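Home Explore Notifications Messages Profile

Leif Bisgaard
11/07/2021

Okay, software thread, because a few of you asked what I've been muttering about all week. It's about grasp width, and why our planner kept believing it was holding nothing at all. Get a coffee, I go on a bit.

Background for the newer folks: Polomix is the little planning layer Kanako Oshima and I have been writing on top of Ponton. Ponton does the control loop. Polomix decides what to do next, and to decide that it wants one very simple fact: is there something between the fingers, yes or no?

12 replies 31 likes

We answered that with a threshold on finger gap. Gap bigger than the threshold, you've got an object. Lovely for mugs, lovely for plush toys. Then we moved on to thin flat things and it all fell apart, bless it. 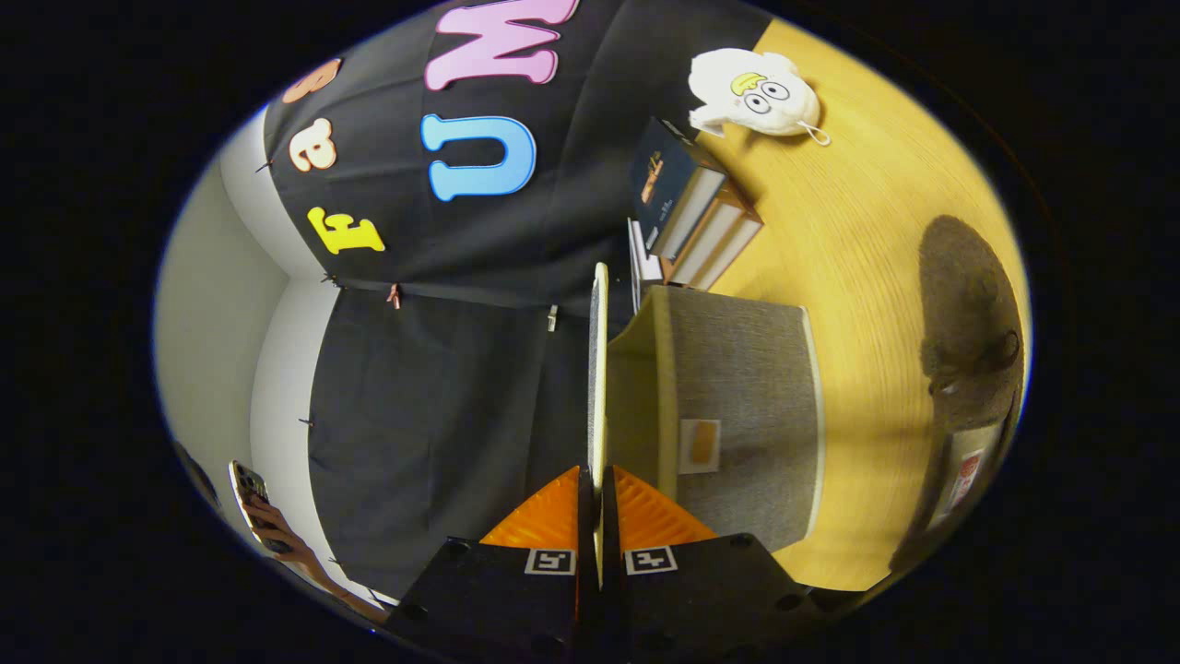

Thin board held upright between the fingers, gray bin right beside it.

Look how little gap there is! To the old code those fingers were simply closed. So the planner would say "missed it, try again," open up, and let go of a perfectly good grasp. I watched it do that more times than I'd like to admit before I went and read my own log file.

8 replies 44 likes

Kanako's fix is so much nicer than mine would have been (I was all set to shave the threshold down and hope). She reads the two square markers, one on each finger, and keeps a short history of the distance between them. What matters now is where the closing motion stalls compared with a fully closed calibration, and you redo that calibration at startup.

Then I replayed all 737 recordings through the new check. The old one got 41 of them wrong, nearly all thin objects. The new one gets 9 wrong, and those are mostly moments where a marker drops out of view and we were happily reusing a stale pose. My bug, that one, and I'm fixing it tonight.

5 replies 52 likes

One small plea if you write this kind of thing: log the raw gap along with the yes/no. We only kept the yes/no until January, and I'm still kicking myself over it.

Next up is placing a board down next to a bin without clipping the rim. Kanako has a collision margin idea she won't explain until it runs. I'll post when she lets me!

17 replies 60 likes 6 shares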